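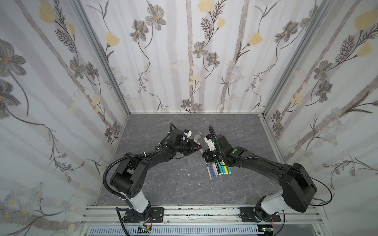

19th January. Plane irons, again

Stones out for the Votholm job. The top is figured maple and every plane in the rack tears it. Spent the morning blaming the maple, then looked at the irons.

Rostus jack iron: nick near the left corner, wide enough to leave a proud line down every pass. Ground back to a fresh edge at 25 degrees, dipping often. Blued one corner anyway, so ground that off too. The iron is now shorter than it was in November by more than I care to write down.

Flattening the stones took longer than the sharpening. The Ortuño 2000 had a hollow down the middle you could serve soup in. Pencil grid, rub on the plate, pencil grid, rub on the plate. It took 52 minutes and most of a pencil. The 4000 was better, mainly from neglect.

Order that worked:
Coarse plate until there is a burr the whole width.
2000 until the scratches from the plate are gone at the corners as well as the middle. I always stop at the middle.
4000, light pressure, ten strokes, then back off on the flat side.
Strop. Do not round it over this time.
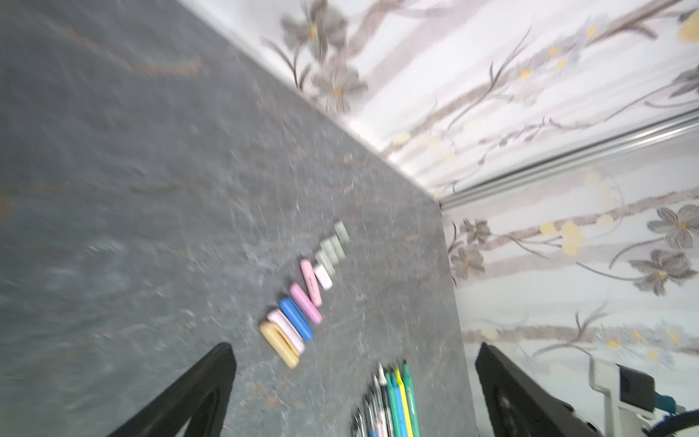

Marking out

Red pencil disappears on the maple under the bench light and I have now planed two faces of the same board believing they were different faces. Chalk from here on, one color per board, and a triangle across the whole glue-up before anything gets moved. Blue reads best from the far side of the bench. Pale pink is hopeless on maple, so whoever likes it can have it for the walnut.

Cap iron set very close, mouth nearly shut. Tear-out down to two small patches by the knot. Skewing the plane helped on one and made the other worse — scraper for both.

Still open

The Plullell smoother rocks on the reference flat. A 163 micron feeler goes under the toe, and I had been calling that plane "lively." Lap it before it touches the Votholm top.
Order another coarse plate. The current one is smooth enough to be a place mat.
Wipe down the stones and put them away wet side up. Someone stacked them last time and they dried as one stone. Handwriting on the lid suggests it was me.

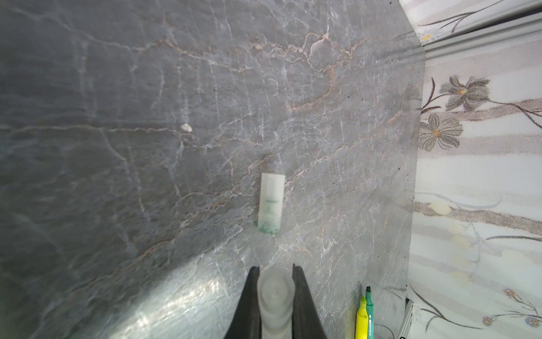 Small white container on the gray marble counter.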